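**On the Screen: Flasside is getting a second season, and I have thoughts**

I had a whole item planned about summer reruns, and then the news dropped while I was eating lunch and I tossed the lot. *Flasside* is coming back! If you've been reading this newsletter for any length of time you know I have been pestering everyone about this show since the pilot, and I'm not going to stop now that I've been proven right.

For those who skipped it the first time (you have homework), *Flasside* is the one about the ferry town where the boats quit running and the people stuck on the wrong side of the water have to decide whether to go on being neighbors. It's set in 1415, give or take whatever the costume department felt like that day, and it has no dragons, no prophecies, and only one sword fight, which takes place in a pantry and ends when someone falls into the flour. Season one ran seven episodes. It ended on Maud at the landing with the lantern, and I yelled at my television loud enough to wake the dog.

So, what do we know? Sheldon Chan is back as showrunner, and he's writing the first and last episodes himself. That was my biggest worry. Chan wrote the dinner episode, the one where the whole hour takes place at one table and you slowly figure out that every person there knows about the letter. I've watched it more times than I'd like to admit to my family. He told the Premden podcast that the new season picks up the same night the old one ended, "before anyone's had a chance to think of a good excuse," and I laughed out loud on the bus.

The order is bigger this time, too. We're getting 19 episodes, split into two batches, with the first one landing in September. I'll be honest that I had a small panic when I saw that number. Part of what I loved about the first season was how tight it was, how you'd get a look between two people at a market stall and it would come back four episodes later and knock you flat. Nineteen is a lot of hours to fill. But Chan says the extra room is for the far bank, which we only ever saw as lights and chimney smoke, and that's the thing I wanted most. Who is over there? Why do they ring the bell at the wrong time? I have a theory about the bell. I've shared it with several of you and you were all very patient.
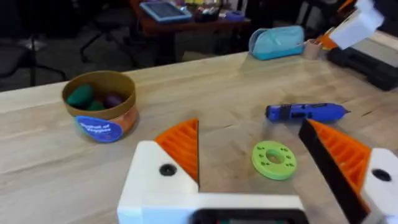

On to the cast. Everyone who lived through the finale is signed on, and there are three new families on the far bank to keep straight, so I'm hoping for a chart. The one I'm most curious about is the Rawat household. They're spice traders who got caught on the far side when the ferries stopped, with a warehouse full of goods they can't move and a daughter who has started to teach herself to row. The announcement gives her all of one line and I already want the whole show to be about her. Chan has said the Rawats were in his very first outline and got cut for budget, and you can sort of feel the hole where they'd have been. Remember the crate of peppercorns in episode three that nobody came to collect? I went back and rewatched it last night, and there's a mark burned into the lid that the camera stays on just a hair too long. He knew!

Also new this year is the music. The first season's score was mostly fiddle and that low hum that my brother thought was a problem with our speakers. This time it's being handled by Ostudia, the outfit that did the soundtrack for *The Salt Clerk*, and if you haven't heard that one, put it on some evening while you're doing the dishes. It's all hand drums and voices, with this one pipe that sounds like it's being played from two rooms over. I was ready to be grumpy about any change to the music, and then I played the *Salt Clerk* album all the way through and now I'm grumpy that I have to wait.

There's a release wrinkle some of you won't love. The first batch comes out weekly, one episode at a time, the way the good Lord and our local affiliate intended. The second batch goes up all at once. I've read the explanation for this and still don't follow it, something about awards and a holiday window. I'm a weekly person. Give me six days to stew and argue and draw arrows on the back of an envelope. But I know plenty of you have kids and night shifts and would sooner swallow the thing whole over a long weekend, so I guess everybody gets half of what they want.

A few smaller bits that I picked up from the podcast:

- The pantry is back. Chan wouldn't say why, but he said the set was rebuilt and is "somewhat larger, for reasons."
- The opening titles are being redone, and the map now shows both banks.
- The goat was played by more than one goat. I'm choosing to ignore this.
- There's no word yet on whether the brother is dead. Chan was asked point blank and started talking about soup.

If you want to catch up, season one is still up in full, and our library has the discs (there's a wait, but it moves). Don't look up anything beforehand, including the episode titles, one of which gives away a pretty big thing. And please don't bail after the first episode. It's slow, I know it's slow. The second one opens with the rope being cut, and from there I don't think you'll need any urging from me.

I'm going to do a rewatch in the run-up and write up an episode each issue, so send me your favorite moments and your wildest guesses. Bell theories get first priority. I got a great one from a reader last year that involved tides and a deaf monk, and I've been thinking about it ever since - if that was you, please write again, I lost the email when I switched phones.

Spoilers for season one are fair game in the replies. For anything that leaks from season two, put a warning in the subject line so the rest of us can look away. Next issue, episode one: the market, the hat, and that very long walk up the hill.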